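How to set the start position for two-arm towel folding

At Prellora we record towel folding with two arms, and during one year we collected about 3000 episodes. When Lindiwe Jacobs checked them in November, 152 had to be removed only for a bad start. After this we wrote the rules below. They are short, and every operator in Sedton follows them in the same order.

Before you begin, put both arms on hold and keep your hand away from the fingers. If you must reach between the arms, press the stop button first, also when it is only for one second.

Lay the towel flat, with the long sides going left to right. Smooth it from the middle to the outside. Bring the arms in from the two sides until the grippers are level with each other and each pair of open fingers points to one short edge. The fingers should not touch the towel yet. 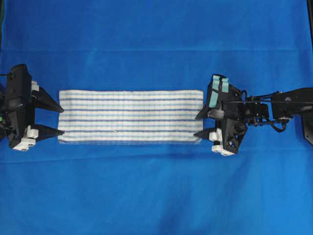 Rules for the start position

Fingers: open on both sides. An episode which starts with closed fingers is deleted.

Towel: no folds. Small wrinkles in the blue sheet under it are allowed, and you do not need to iron the sheet. A frayed edge is also allowed, but write "frayed" in the notes.

Cable: it may hang in a loop beside the arm, but it must never lie on the towel or pull when the arm moves. Move the arm slowly to its farthest point one time and look at the cable while it moves.

Recording

Start the recording, wait two seconds, then take the arms off hold. Do not correct the towel by hand after the recording is started. If it slips, stop, mark the episode as "reset" and begin again from the first step.

After 400 episodes, change the towel and check the screws on both grippers. Hendrik Ngubane keeps the list of towels in use, so please send him the number of the new one before you continue.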